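Pliltari forum > Manipulation > Planning and control

Drawer approach: planner reports success, contact pose is off at the knob

sreek_m
Posts: 213
Joined April
11 Jun 2024

Setting up a drawer task in sim with the Pliltari stack and the Benmoussa planner front end. Tabletop arm, wood cabinet, knobs instead of bar handles. Pregrasp is computed from the knob frame plus a fixed standoff along the drawer axis. The plan returns success, the controller tracks it inside tolerance, and the fingers still close beside the knob on a fair share of seeds.

Config in short: 2000 planning iterations, 200 Hz controller, joint impedance, no replanning after the pregrasp. The lowest drawer starts partly open on some resets and the cabinet yaw is randomized.

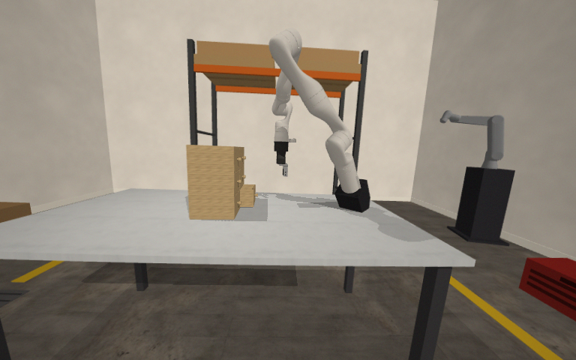 I have ruled out joint tracking. Commanded and measured positions agree at the end of the trajectory. The error shows up only when I compare the fingertip frame to the knob frame, so one of those two frames is wrong or stale. I would like to know which one people check first.

Sreekumar Murthy

lobo_s

Stale. When is the knob frame read? If the drawer joint is set on reset and you query the pose before the first physics step, you get the closed-drawer position. The offset will equal the joint value exactly. Plot one against the other for 50 or so seeds and see if you get a straight line.

sreek_m

Read in the reset callback, before stepping. I will move it. That would explain the open-drawer seeds. It does not explain the misses on closed drawers.

oriana.d

Those are a separate problem and I would not fix them in the planner. How are you getting the knob pose at run time? If the answer is "from the simulator," the numbers are not going to survive the switch to perception anyway.

sreek_m

Ground truth for now. Perception comes in later from the wrist camera, with the Hilletti keypoint model. I ran it in parallel to log its output but nothing is consuming it.
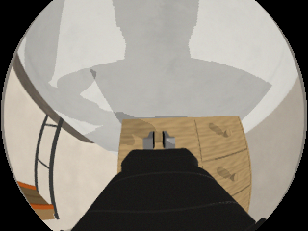
The keypoint model has its own issues. It was trained on rectified crops, and I am feeding it the wrist stream with a pinhole intrinsic matrix. The view is a circular fisheye. The wall bows, the lower part of the dresser bends away to the right and goes behind the gripper, and both handles in view come out as elongated shapes lying diagonally across the drawer fronts. The model returns one keypoint per handle, usually on the rounded end, and calls it the center. I logged it with high confidence on 858 frames before I looked at any of them.

baek_ji

Then stop there and fix the camera model. Use an equidistant or Kannala-Brandt projection, unproject the keypoint to a ray, and intersect the ray with the drawer front plane. Do not undistort the full image first. You lose resolution where you need it and the borders stretch badly. Also mask the gripper. It is a fixed shape in the wrist view, so one static mask is enough.

oriana.d

Disagree on undistorting. If the network was trained on rectified crops, give it rectified crops. Undistort a window centered on the candidate drawer. Retraining on fisheye input is a bigger job than the lookup table.

baek_ji

A virtual pinhole crop pointed at the candidate is fine. That is a different operation from undistorting the full image, which is what I argued against.

oriana.d

OK, then we agree on the operation.

b_mallet

Back to the closed-drawer misses with ground truth. Check the tool frame. In the Beltix gripper description I use, the TCP sits at the flange and the finger length goes in a separate parameter. If the planner reads one and your evaluation script reads the other, you get success on every plan and a constant offset in the hand frame. With yaw randomized it looks like noise in the world frame.

lobo_s

Second this. Express the error in the hand frame before doing anything else. Constant there means TCP. Scattered there means the target.

sreek_m

Results, in two parts.

1. Open-drawer seeds. I moved the knob query to after the first step. Before the change, error against joint value was a straight line through zero, as lobo_s said. After it, the open-drawer error is the same size as the closed-drawer error. I also added a case with a block on the table near the open drawer, so the approach has to come in from above. The planner handles it, but the hover pose ends up slightly behind the open drawer. I am leaving that alone until the frames are settled.
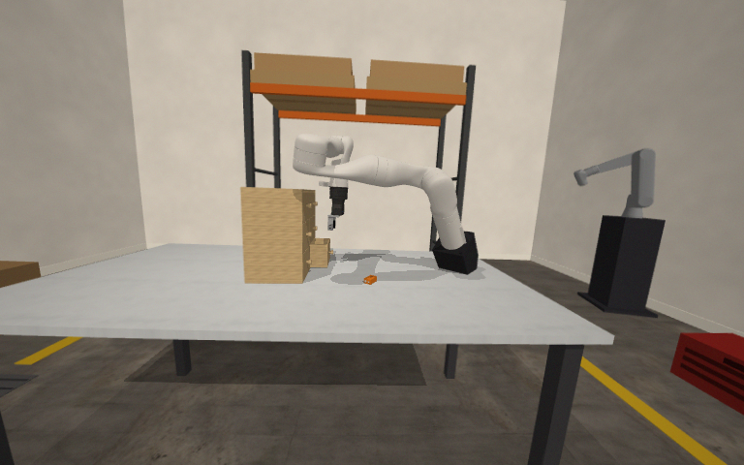 2. Closed-drawer seeds. In the hand frame the offset is constant along one axis. The TCP in the planner config and the TCP in my evaluation script differ by the finger length parameter. Mallet was right.

b_mallet

Put the TCP in one file and have both read it. Add an assert at startup.

baek_ji

I would still turn on replanning after the pregrasp. With a fixed standoff and no correction, any perception error goes straight into the grasp.

lobo_s

Not yet. Get a clean baseline with ground truth first, or replanning will hide the next frame bug.

sreek_m

Leaving it off for now. Baseline first, then the virtual pinhole crop, then replanning. I will post the hand-frame plots when the batch is done.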